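Priya Mahmoud has been planning other people's holidays for long enough to distrust the word "relax". "They write it on the form," she says, "and then they send me a list of 26 museums."

She runs Zirnance, a trip-planning service of one desk and one kettle, and her speciality is Jarnia, a harbour town most visitors give an afternoon. She would like them to give it 3 days, and to spend the first of those going nowhere near the harbour.

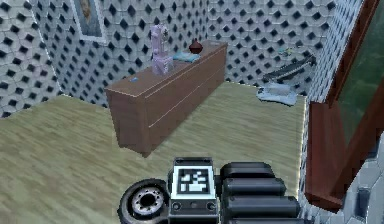

Wooden floor, patterned walls.

"Everyone gets off the boat and joins the queue for the lighthouse," she says. "It's 84 steps and at the top there's a man selling the view you've just paid for." Her own clients are sent uphill to the Wulerus gardens, where the benches face the wrong way and the cake is excellent. Lunch is at Van den Broek, a café that closes whenever the owner has had enough, usually by two.

May is her favourite month. The town has about 4,000 residents and, until the school holidays, they still say good morning.
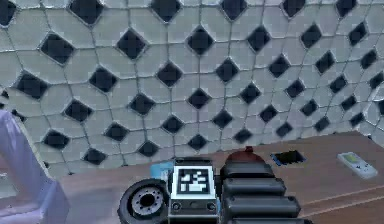 Do you need a car in Jarnia?
The bus covers the harbour, the gardens and the beach, so leave the car at home unless you enjoy reversing.

I ask what people get wrong. "Breakfast," she says, after some thought. "They book a boat trip for eight and then look at me as if I invented the sea." She now puts nothing in an itinerary before ten, and has had one complaint, from her brother.
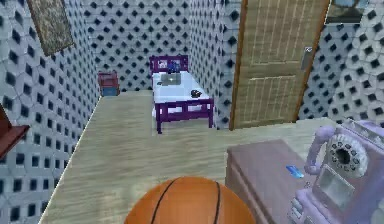

The basketball on the plank floor.

Her own next holiday is a fortnight at home. She has already drawn up the timetable, and Tuesday-style early starts are banned. "I've put down relax," she says. "We'll see."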